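Automation working group, Szalai returns site
Minutes, June meeting, started 2:00 pm

Present: day shift lead, night shift lead, maintenance, safety, personnel, two sorters from the floor. Apologies from purchasing.

**1. Previous minutes**

Accepted with one correction. Item 4 should read "bench 3," not "bench 2."

**2. Sorting arms, status**

Maintenance reported that the Sollodov arm on the mixed goods bench ran both shifts last month. Target is 350 items per shift. Day shift met it on most days, night shift did not. Soft goods and small cans still account for most of the handovers to a person. The Vodex software update is installed; the grip force table has to be re-entered by hand after each restart. Vodex has been told.

**3. Job changes**

Personnel confirmed that no sorting post is removed this year. 3 sorters move to exception handling from the start of next month, same pay grade. The sorters present asked that the new duties be written into the job sheet before the move. Agreed.

Sorters also raised that exception work is done standing in one spot, where the old work allowed walking between bins. Safety to look at mats and a rotation of 80 minutes. Night shift lead asked who signs for an item that both the arm and a person have handled. Left open.

**4. Training**

The Zomel course covers stop, reset and clearing a jam. It does not cover re-teaching a pick. Day shift wants at least one sorter per shift able to do this without calling maintenance. Cost to be requested.

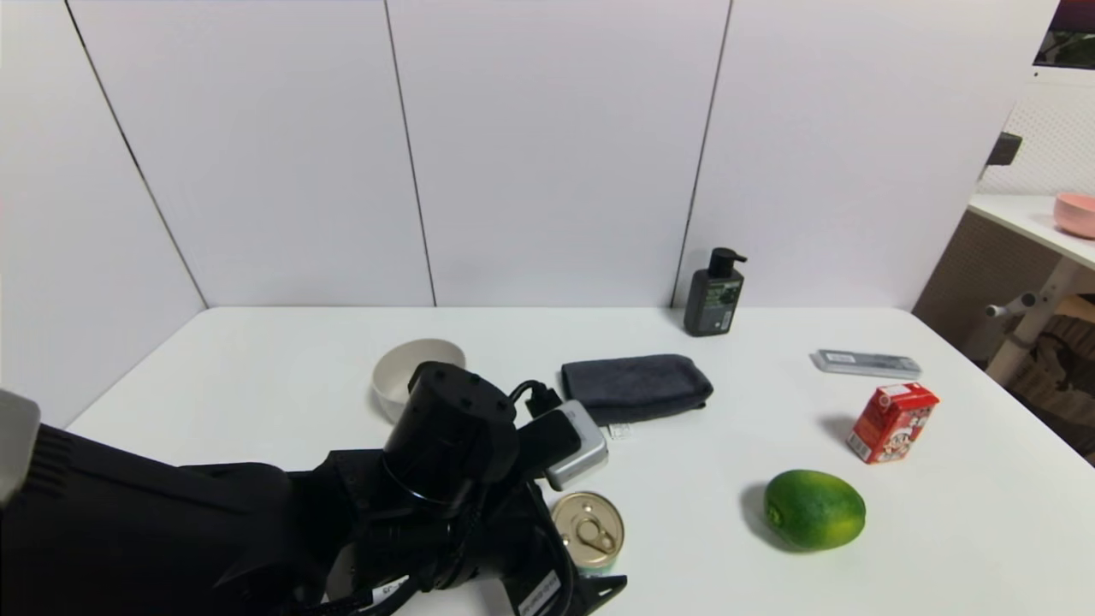
**5. Mixed goods bench**

Item types on the white bench stay as they are for the next trial: towel, bowl, pump bottle, small can, drink carton, lime. Anything with a cable attached goes to a person until the gripper settings are reviewed. Trial length is 1000 picks, logged by type. Sorters to note each handover on the paper sheet as well as on screen.

**Actions**

- Personnel: revised job sheet
- Safety: mats, rotation proposal
- Maintenance: restart fault, follow up with Vodex
- Day shift lead: Zomel quote for re-teaching
- Both shift leads: signing rule, draft for next meeting

Closed 3:10 pm.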